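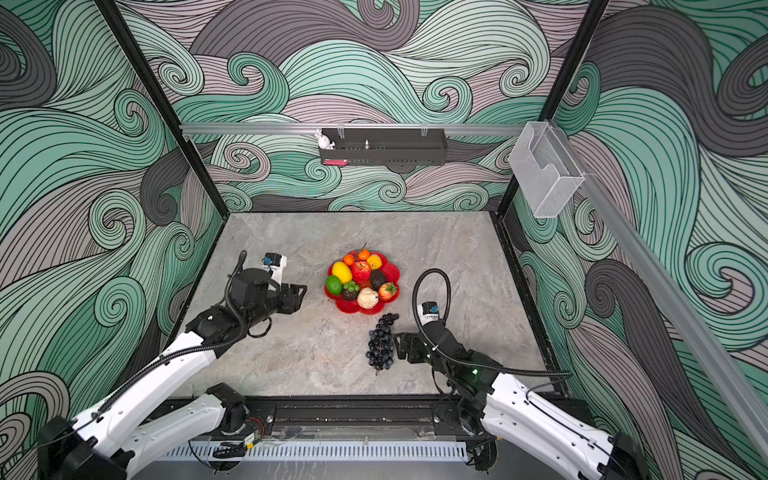 The fruit table at the Foline open day, with its wave wallpaper.

I went to the Foline open day expecting to be sold something, and I was. The company makes artificial fruit for shop windows, show kitchens and furniture stores, and once a year it lets the public into its building in Lerkeck to look at the stock. My cousin Tania Nanayakkara has been after me to go since January. She dresses rental apartments and swears a bowl of fake apples makes people stay longer in a kitchen. I have my doubts about that, and I came home with most of them.

You sign in at a desk by the loading door and get a paper badge and a price list. The list runs to 556 items, which sounded like a lot until I saw that every color of grape gets its own line, and so does every size. I asked Sewwandi Bepari, who was leading our group, how many different fruits there really were. She said it depended on what you called different. I wrote that down because it was the best answer I got all day.

The first stop was the display with the red plate. I'll give them the plate. It's shaped like a flower, with rounded petals, and it does a good deal of the work. On it were a yellow mango, a lime and a red apple with pale streaks, among other pieces, and the dark purple grapes had been left lying on the tabletop beside it. The apple was the one I would have believed from across a room. The streaks help. The lime was too bright a green for me, though Tania said limes under store lights look just like that, and she may be right.

Then there is the wallpaper. It goes across the back and around both sides in big swirling waves of mint green, a pinkish mauve and charcoal, all outlined in thin black lines that curl up into spirals. Sewwandi told us a busy background is a fair test, as customers have busy kitchens. Maybe so. I thought it gave the fruit an easy ride. Put a fake mango against a plain white wall and we'd find out more. The tabletop has a gray marble pattern, and I liked that a lot better. It's calm, and red and yellow both sit well on it.

Our group went upstairs after that for a talk called "Fruit That Lasts," given by Tanvir Dissanayake. He was pleasant and he talked fast. The claim was that the pieces hold their color for 8 years in a sunny window. I asked to see one that had been in a window for eight years. There wasn't one in the building. He offered to email me a photograph, and as of this writing I'm still waiting for it. He was more convincing on dust, and told us flatly that you have to wash the things, that most people never do, and that gray grapes are worse than no grapes.

Coffee was in the hallway, from a machine that took coins. For an open day I thought that was a bit cheap.

We had time for a second look at the table before the sales room opened, and I'm glad I took it, as the pieces tell you more when they're spread out and off the plate. The pumpkin is the showpiece – large, red and glossy all over its ribs. I have never bought a pumpkin that shiny. The two small orange tangerines, each with its tiny green stem, were the nicest things there. The lemons were fine, though a bright yellow lemon must be about the easiest fruit there is to fake. I was less sure of the dark brown ones. One was round with a green leafy top, and Tania and I had different ideas about what it was meant to be, and neither of us could find it on the list. The strawberry was a good strong red. I'd put it in a window but I wouldn't put it on a cake.

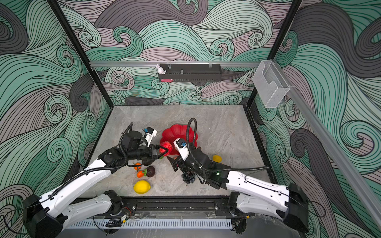 Prices and getting there

The sales room is one long counter and they don't haggle. Tania bought grapes and 2 tangerines. I bought nothing, then went back for an apple. Parking is behind the building and fills up early, so try the street on the far side. The tour is free and there's no need to book. Bring coins for the coffee.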